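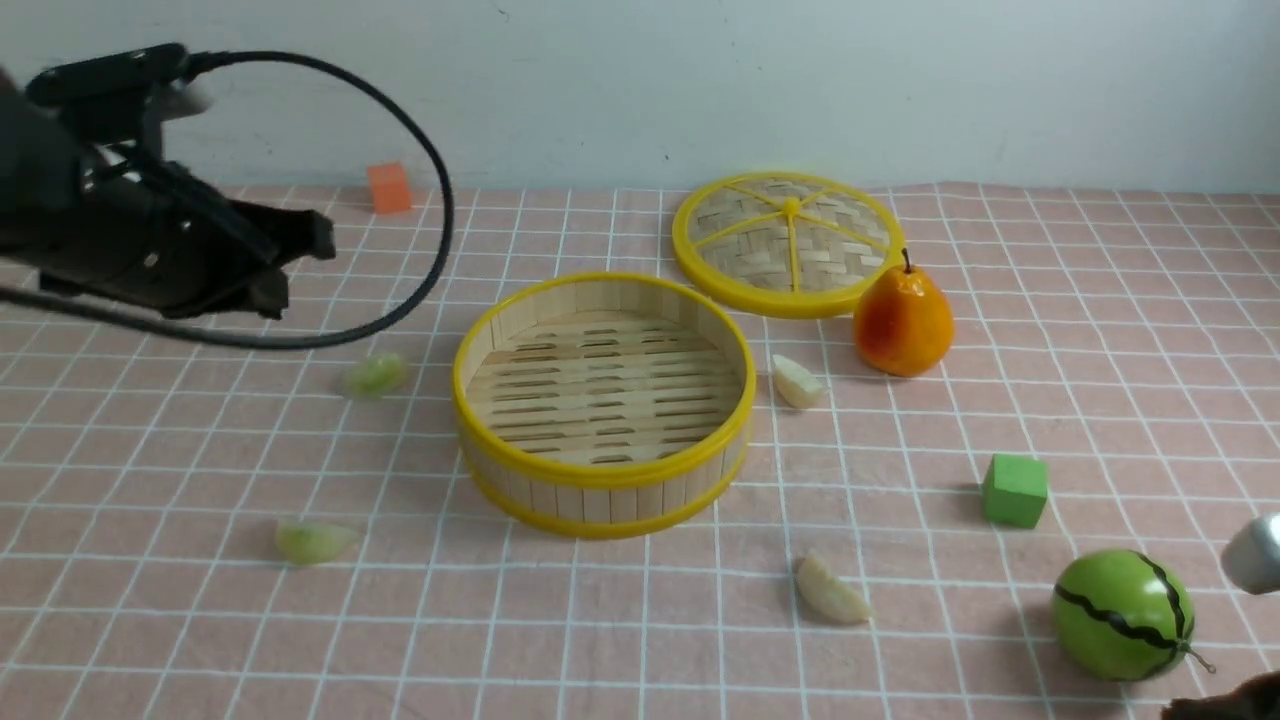 Left arm, gripper open, steamer basket in the middle with its lid behind. Cable loop as it was before the change.

February, notebook of the small arm, bench by the window

Started at 16:20, alone until Tươi arrived. The goal for this evening was only the pick of the small things and the drop into the basket. The lid stays on the cloth for now, I do not want to grasp it before the wrist is better.

The cable is the first problem. The loop from the sensor module goes out to the right and comes back under the gripper, so when the arm goes low on the left side it pulls over the cloth. One of the pale green wedges was lying directly under the loop. The software found it two times and lost it three times. I think the cable covers it for the sensor, but I did not prove this. Tươi proposes to fix the cable along the forearm with two Velcro straps and leave slack only at the wrist. We made it so at 17:00. After this, no losses in the next ten tries, same wedge, same place.

Speed. With the setting at 1000 the arm comes over the rim of the basket and stops with a small shake. With 300 there is no shake but it is too slow to watch. I leave it at 300 for the descent and 1000 for the travel. Þröstur once had it on 3000 and I do not wish to repeat that, the base clamp still has the mark.

Grip on the garlic. The larger clove is curved and it turns between the fingers when they close from the side. Closing along the long direction is worse. The best result was to come from straight above and close slowly, then wait half a second before the lift. The small clove needs the fingers lower than I expected, they touch the cloth and push a wrinkle in front of them. Maybe thin foam under the cloth would help? To ask Elínborg, she has the rest of the foam from the Lusten box.

The green cube is easy, no failures. The pear is all right if we take it by the body and stay away from the stem. Watermelon not tried, I must measure it first against the full opening.

The grid on the cloth is useful for putting things back by eye but I would not trust it for calibration, it moves when the cloth moves. Taped the two front corners to the bench at 17:40.

Motor 4 gets warm after roughly 1135 cycles on the counter. Not hot, I can keep my hand on it. Wrote the counter value on the tape on the base.

Open points:
- second strap is too near the elbow, move it 2 cm
- print new finger pads, softer (Margareta has the file)
- rim height of the basket is still typed by hand in the script, put it in the config
- try the drop with the basket moved one tile to the left

Power off 19:10. Arm parked, key in the drawer.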